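Posted February 27, 2026 in Walking & Running

## New to walking for exercise, shins are killing me on pavement. What am I doing wrong?

Hi all! I signed up for the Clukura charity walk in June and I've been training on the paved paths near my place (stamped concrete, mostly, that reddish stuff made to look like flagstones). I went from basically couch to 92 minutes a day and now the fronts of my shins ache on both sides, worse in the morning. My shoes are old Adbergs I bought for mowing the lawn. 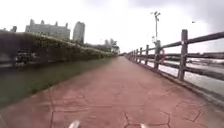
Should I stop walking completely until the ache goes away?

Cut back to short, easy walks and take a few full days off first. If it hurts while you're just standing around, or one sore spot hurts when you press on it, go see a doctor before you do any more.

That's what my sister-in-law told me anyway, and she ran track, but I'd love to hear from people who've had this. Do I need new shoes? Is concrete really that bad?

---

**zutel_walks**

Ugh, shin splints, I had them two springs in a row. 92 minutes a day from zero is a LOT! I'd go back to 20 or 25 minutes every other day and add a little each week. And yes, get rid of the mowing shoes. I paid 200 at Tzanetos for a pair that a guy there fitted for me (he watched me walk up and down the store, kind of embarrassing) and I felt better in a couple of weeks.

Surface matters some, but I think people blame it too much. I did most of my miles on a riverside path with reddish pavers and was fine once I slowed down.

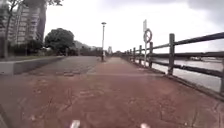 ### What I do before and after

- Calf stretch against a wall, knee straight and then knee bent, half a minute each.
- Toe raises with my back on the wall. They look silly and they burn.
- Shorter steps, especially when I'm late and want to stomp along. Long flat stretches are where I forget, and a fence running beside me makes me want to race it.

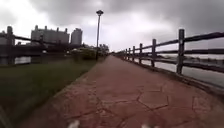

- Ice afterward if it's sore, with a towel in between.

---

**pavementpat**

Just buy insoles. Worked for me.

---

**slowandsteady390**

Insoles didn't do a thing for me, so don't spend a bunch on those yet. Mine came from walking on the same slanted shoulder of the road every night. Flat ground helped, so a big plaza or a school track is good for loops if you can stand the boredom. I listen to baseball.

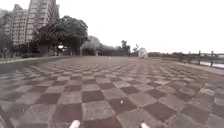
*Big flat paving, good for easy loops*

Also, you've got until June, so you have time to ease back in. Take the week off, then start small, and let us know how the new shoes feel!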